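**Sim corner: the Stikatgate stall**

Quick one, rest of the team is on the Leranau demo. The overnight run on the toilet tank task went wrong again. Run stopped at episode 685 of 3000. Log says the contact force limit tripped, arm held position, and then the reset script never fired so it sat there till morning doing nothing at all. Lorraine Gilchrist killed it by hand and has kept the log.

Same fault we had in July, we think. Back then it was put down to the Landry physics update and closed. Should not have been closed. It's open agian as of November 28, 2021.
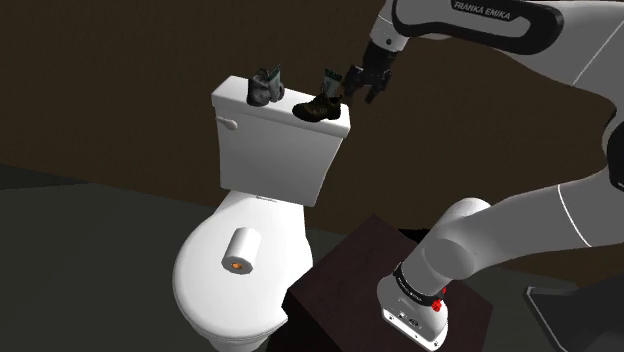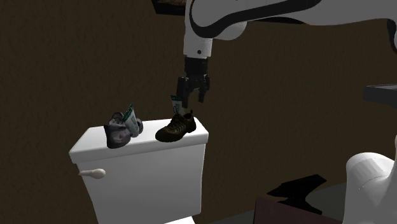
*Stikatgate task, simulated. Arm and gripper over the tank lid, brown shoe at the right-hand end in both.*

What we know so far: limit trips on the way down, over the lid, never on the way back up. Shoes are the main suspect. Their collision shapes are a lot chunkier than what gets drawn, so the fingers can be "touching" well before they look it. Lorraine reran 23 of the failed starts with simpler shapes and 4 still stalled. So better, not fixed.

The stall is the bit that worries us more tbh. A tripped limit ought to end the episode, log it and reset. If the same stop code goes on the real arm at Hikoldale we want to know it behaves.

Until then: no unattended overnight runs on this task, and please dont raise the force limit to get round it. Logs to Lorraine, with the seed number. More next issue if there's time.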